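How to Test Whether a Robot Arm Can Take Over a Bench Chore

Print this page | E-mail this page

September
By Zhuoran Gu

People who run small shops and labs keep asking me if a pair of arms can do the boring jobs yet. My answer is that some jobs are close and most are not, and the only way to find out about yours is to run a trial. These are the steps I use. Plan on a full day for your first one.

1. Pick one chore and write it down

Choose something a new hire could learn in a morning. Pouring from one container to another, filling a rack, wiping a counter, folding a towel. Write it as a list of hand movements. "Clean up the bench" is too big. "Pick up the glass, move it over the beaker, tip it, set it down" is the right size.

If your list goes past ten movements, split it into two chores and test them separately.

2. Decide what counts as done

Do this before you switch anything on. For pouring, I count a try as good if no liquid lands on the table and the glass ends up standing. Either one fails, the try fails. Write the rule on a card and tape it up where whoever is keeping score can read it.

Also set a time limit. Time a person doing the chore first, then give the machine four times as long. That is generous, but slow work can still be useful if it runs while you are at lunch.

3. Run the easy version

Put everything in the same spot each time and mark the spots with tape. Run 100 tries. On my last pouring trial with the Makix controller, I stopped the easy version at 44 good tries in a row and moved on. If you can't get past ten in a row, stop and fix the setup.

4. Make it messy

A demo on a bare bench tells you very little. Leave the other tools out. Let a cord run across the work area. Move the target a hand's width between tries and change the lighting at least once.

Clear glass deserves its own set of tries. Depth cameras often have trouble with it, and a gripper that handles a plastic bottle well may miss a glass completely or squeeze too hard. Use water with a little food color until you trust the thing.

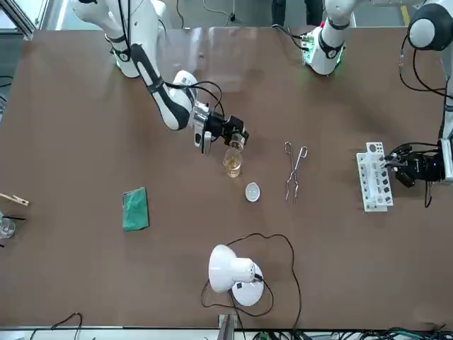
Pouring over a beaker with other bench items left out. The second arm is down at the test tube rack.

5. Try both arms

With 2 arms, test each one alone first. Then have one pour while the other works at the rack. Watch the cables as well as the grippers. A loop of cable can knock over a tube long after the gripper has passed it.

6. Add up the cost of helping

Keep a tally of every time a person steps in, including small things like turning a dish or wiping a drip. My rule is that if someone has to help more than once in ten tries, the chore still belongs to the person. Pouring passes in the easy version and fails in the messy one at my shop. Racking tubes does a bit better. Towels are nowhere near.

Run the messy version for 400 tries before you buy anything. Letutard and Itance will both lend arms for a trial if you ask, but book early.

Contact | Copyright Zhuoran Gu, all rights reserved | Back to top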